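Colored envelope

A colored envelope is a paper cover for a letter or card, made in something other than plain white - teal, lavender, red, yellow, you name it. I've kept a stack since my school days, and I still get a little thrill out of picking one!
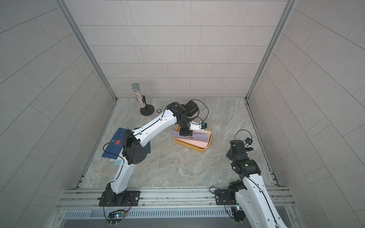
Most of mine are card size, with a flap you can glue down or close with a sticker. Brayden Girard, who ran the stationery counter at Besaven, sold them in packs of 18 and swore that lavender always went first (my money was on red).
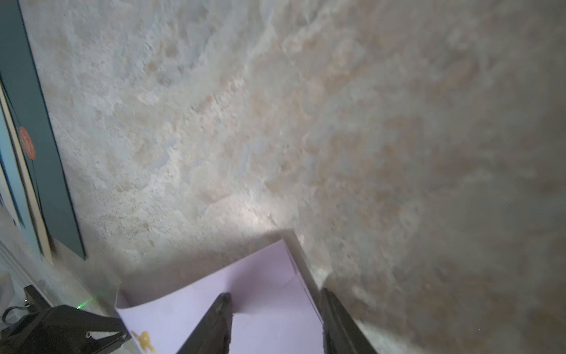 Stickers came later for me. A round one with a word like "Letter" on it dresses up a dark envelope nicely, and square ones look good too. I like to sort by color and keep everything in a shallow tray - it saves so much digging every April, when all the birthdays in my family land at once. 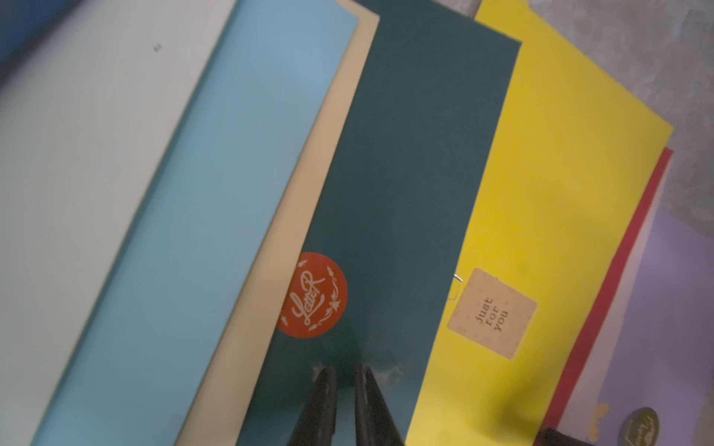 What ink shows up on a dark envelope?
White or metallic gel pen works best, or you can write the address on a pale label and stick that on.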